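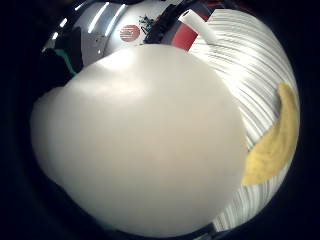 Section 3: Getting Into the House and Settling In

Okay, you've got your booking email from me, you've driven up the valley, and now you're standing at the gate at Gindbridge with your bags. Welcome! I've rented this place out for long enough that I know what people ring me about, so I wrote it all down. Please read the whole section once before you start pressing buttons (I know, I know, you've been in the car all day).

Before you leave home

1. Save my number and Filipa Pacheco's number in your phone. Filipa lives closest and has the spare keys. I live an hour off and I'm a slow driver.

2. Download your map. The signal goes at the Esteves turnoff and doesn't come back until you're on the house Wi-Fi.

3. Fill up with gas before you turn off the highway. The station in the village closes early, and in November it doesn't open on Sundays at all.

Note: If your GPS tells you to take the forest track, ignore it. Stay on the paved road past the chapel and turn left at the blue mailboxes.

Opening the gate and the front door

4. The gate code is in your booking email. Type it in slowly, then press the star key. If you go too fast it beeps at you and you have to start over.

5. Push the gate by hand. It isn't motorized, it only unlocks. Swing it all the way back until it catches on the post.

6. Drive up and park on the gravel, nose to the wall. There's room for 2 cars.

7. The key box is to the left of the front door, under the porch light. Same code as the gate, no star this time. Take the key out and shut the box again.

8. Pull the door toward you while you turn the key. It's an old door and it sticks, especially after rain. Then push with your shoulder – it won't break, I promise.

Caution: Don't leave the gate standing open overnight. The neighbor's goats will come in, and they eat everything, including, one summer, Tia Garside's straw hat and most of her sandal. (She came back the next year anyway, so it can't have been that bad!)

Turning on the hot water

The water heater is the thing I get the most calls about. It's in the closet next to the kitchen.

9. Check that the yellow lever on the pipe is pointing down, in line with the pipe. If it's sideways, the gas is off.

10. Turn the dial to the little flame and press it in. Keep holding it.

11. Press the black button until you hear it click and see a flame in the window. Count slowly to 20 before you let go of the dial.

12. Turn the dial to 3. Please don't go higher. You'll get plenty of heat for showers, and 5 is really scalding.

If the flame goes out when you let go, wait five minutes and do steps 10 and 11 again. Still no luck? Call Filipa.

Caution: If you smell gas, don't try to light anything. Turn the yellow lever sideways, open the windows, go outside and call me from the terrace.

Wi-Fi, lights and heating

13. The network is called Gerkatance (it was the name of my grandfather's boat, long story) and the password is on the card inside the kitchen cupboard with the mugs.

14. The switch for the terrace lights is inside, behind the living room curtain. Everyone looks for it outside.

15. Each bedroom has its own heater. Turn them off when you go out for the day, please. The wiring is fine with two of them running plus the oven, but a third will trip the breaker.

16. If it does trip, the panel is at the bottom of the cellar stairs. Take a flashlight from the hall drawer, find the switch that's down, and push it up again.

The wood stove

You're allowed to use it and I hope you do. It's lovely in the evenings.

17. Open the flue first. It's the handle on the side, and it should point toward the window.

18. Start small, with kindling and one log. Leave the glass door open a crack until the fire catches, then close it.

19. Never leave ash in a bag or in the trash. Use the metal bucket with the lid, out on the terrace stones.

Note: The first basket of wood is included. After that it's on the honor system, and the price is on the shed door.

Food, walks and getting around

For groceries, go to Esteves in the village. Vasco Cordeiro runs the bakery counter in there and he'll put bread aside if you ask the day before. The Rultura trail starts behind the house, and the high point is 2,279 feet up. Go early, bring water, and wear proper shoes (the last 300 yards are loose rock). Wiebke Brandes left a hand-drawn map of it in the guest book, and it's much better than the one from the tourist office.

If you'd like a cooked dinner brought up one night, Funmilayo Nwankwo does that. Text her before noon. Get the fish stew.

Checking out

20. Strip the beds you used and put the sheets in the bathtub.

21. Turn the water heater dial back to the little flame. Leave the yellow lever alone.

22. Close the flue, but only once the stove is completely cold.

23. Take your trash down to the bins by the blue mailboxes. Glass goes in the green one.

24. Put the key back in its box, scramble the code, and pull the gate shut until it clicks.

Checkout is at 11. If you need an extra hour, just text me the night before, and if there's no one coming in after you I'll say yes.

Last updated 22 Sep 2022. Section 4 covers the pool and the outdoor shower.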